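4.2 The temporary roof as a permanent condition

Building accounts are poor witnesses to time. A clerk who pays for tarred boards writes down the boards, the nails and the carter, and sees no need to add how long everybody expects the boards to stay. We therefore have to work out the length of a "temporary" covering from its repairs, and repairs are where the trouble starts. Of the four churches in our sample, Rultencombe kept a provisional roof over its nave for 72 years, Olville for 40, and Abera for nine. Urico, whose chapter seems to have regarded completion as a form of boasting, kept one over its choir for 195.

In all four cases the early entries call the covering temporary. At Urico the word is still in use when the second set of tiles is laid on it. By then the thing had gutters, a resident population of jackdaws, and its own small endowment for upkeep, left by a canon's widow who had evidently formed a realistic view of the building program. The endowment outlived the roof. It was being spent on candles long after the vault had closed, and the accounts go on entering it under "boards."

The standard view treats such roofs as evidence of a halt: money runs out, the masons leave, and carpenters are sent up to keep the rain off until better days. Our reading of the fabric rolls suggests something less dramatic. At Rultencombe the masons never left. They went on cutting tracery for windows that had no walls to sit in, and the finished stone was stacked in the north aisle under the very covering that was supposed to mark the stoppage. Payments for straw to protect it run on for years. Whatever was holding up the vault, it was no shortage of carved stone.

Figure 3. Hubcap on a steel table with yellow tape outlines.

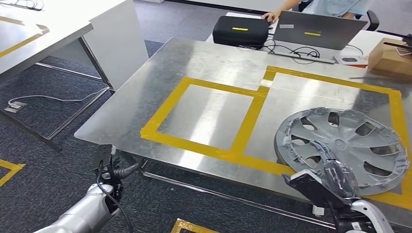
An early reader of this section objected that stored tracery proves very little, as a lodge with idle hands will cut stone the way a cook with a slow evening will peel potatoes. The potatoes, the reader went on, tell us that the cook was on the payroll, and say nothing of whether anyone had ordered dinner. Would the Rultencombe pieces even have fit the openings that were finally built?

The objection is fair and the answer is embarrassing, mostly for Rultencombe. Two of the windows were plainly made up from older pieces trimmed at the springing, and one has a mullion turned upside down. So the stock was used, if without much ceremony. We concede that this shows only that the lodge was productive during the long wait, and that nobody had told it what to produce. We would add that a chapter willing to pay for straw was at least not planning to sell the stone. Several neighboring chapters did exactly that, and their tracery can still be found in barns.

Olville presents the opposite case. There the vaulting money was in hand early, in a chest with three locks whose keys were held by parties not on speaking terms. The roof over the nave was put up one September, "until the spring," and the spring in question took 40 years to arrive. The chest was opened in the meantime for a bell, a lawsuit about the bell, and a new lock. When the vault was at last begun, the carpenters found that the provisional roof had been framed a little too well. It stood on the wall heads where the springers had to go, and removing it cost more than putting it up. The rolls do not record what the master mason said, though they do record a payment for his beer.

Abera need not detain us. Its covering lasted nine years and then blew off.

4.3 Materials and leakage

Figure 4. Arm with clear plastic film around the forearm.
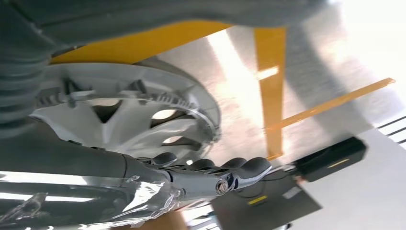 Canvas is the least studied of the provisional coverings, for the excellent reason that none of it survives. It was bought at Abera and Olville in the first season, treated with oil or wax, and stretched over poles at the crossing while the boards were being sawn. The purchases are large. The complaints that follow are larger, and they nearly all concern the same few places: the corners of the crossing, where a flat cloth had to turn from one arm of the church into the next. A sheet that lies well enough on a straight run gives up at a joint. The clear film in Figure 4 has the same habit, bunching into loose folds near the point where the arm meets the gripper, and a canvas many yards wide will have had folds to match. A fold in a roof is a basin. At Olville a boy was paid through two winters to push up the cloth from below with a pole, and the entry for his replacement shoes is among the more eloquent items in the roll.

Boards did better, although the accounts tempt us to overrate them. A leak was entered only when someone was paid to deal with it, and a dean who moved his stall three feet to the left left no trace in the ledger. The Urico choir stalls show water stains under what should have been sound boarding, in a pattern that avoids the seats of the senior clergy with some precision. It is possible that the carpenters were careful over those seats. It is also possible that the seniors were careful about where they sat, and we have found no way of telling the two apart from the timber alone.

Lead appears late, and only at Urico, where it was laid over the choir boarding in its final decades. That a chapter should put its most expensive roofing material on a structure it was still calling temporary has puzzled earlier writers. We think the explanation lies in the wording of a bequest, which gave lead "for the roof" and did not say which one. The executors were pressing, the vault was still a drawing, and the boards were there. Samples taken from the reused sheets had not been returned to us by December 2024, so their date rests for now on the rolls and on one plumber's mark, scratched in backward.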